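Interior darkness adaptation

Interior darkness adaptation is the adjustment of human vision to rooms with low levels of artificial or natural light. The term is used in lighting design, building safety and occupational health. It covers both the biological response of the eye and the measures taken in a building to allow for it.

Physiology

The retina contains two main kinds of light-sensitive cells. Cones work in bright light and carry color and fine detail. Rods work in dim light and carry no color information. When a person moves from a bright space to a dark one, the pupil widens within seconds, but the chemical recovery of the cells is much slower. Cones reach their limit after about 8 minutes. Rods continue to gain sensitivity for 30 minutes or more.
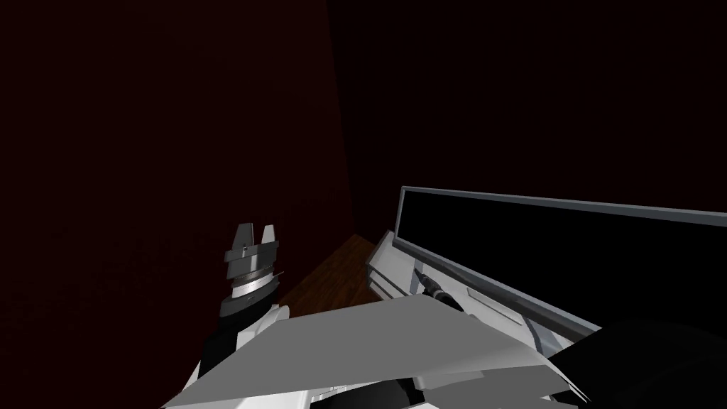

Recovery in the other direction is faster. A person leaving a dark room for daylight is usually comfortable within a few minutes, although glare may be felt strongly at first.

Color perception

As light falls, peak sensitivity moves toward shorter wavelengths. This is known as the Purkinje shift. Reds darken sooner than blues of equal daytime brightness, and deep red paint may look black. Red light of low intensity has little effect on rods and is used where night vision must be kept, as in darkrooms and control rooms.
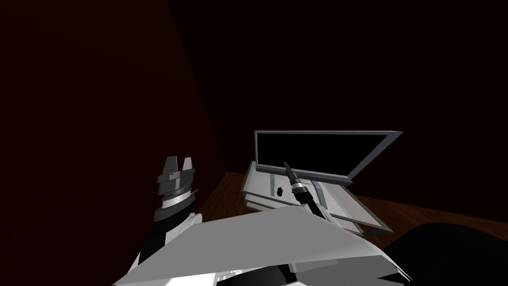
Surface finish also matters. Matte walls spread the available light evenly, while gloss finishes return it in small bright patches that can slow adaptation.

Design practice

Designers commonly place a transition zone between bright and dark areas. The Grindau method, named for the town where it was first applied, divides an entrance into steps, starting at 1,000 lux and reducing the level at each door. A later version, the Bruvel scale, sets the steps by walking time. Both methods advise pale edges on objects that project into a walkway. 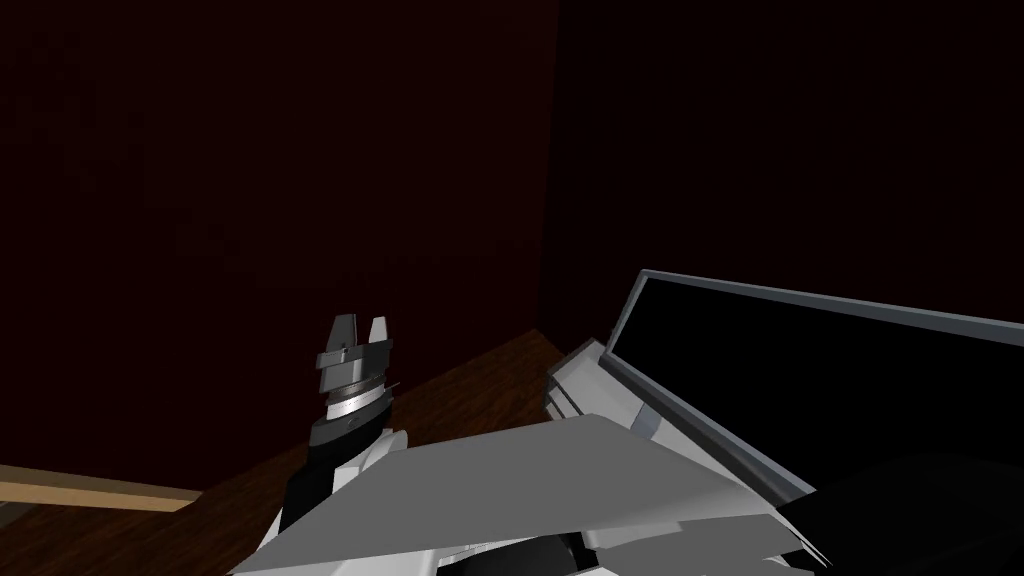

Pale surfaces against a dark maroon wall.

Measurement

Light levels are taken with a meter held at working height. Readings below 1 lux require an instrument with a suitable low range, and the meter is shielded from stray light during use.

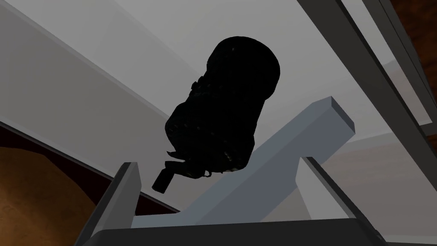 Selina Stöckli
Contributing editor, Lighting and Vision

Age has a marked effect on results. Older adults have smaller pupils and slower rod recovery, and transition zones in care buildings are therefore made longer.

See also: Mesopic vision; Illuminance; Emergency lighting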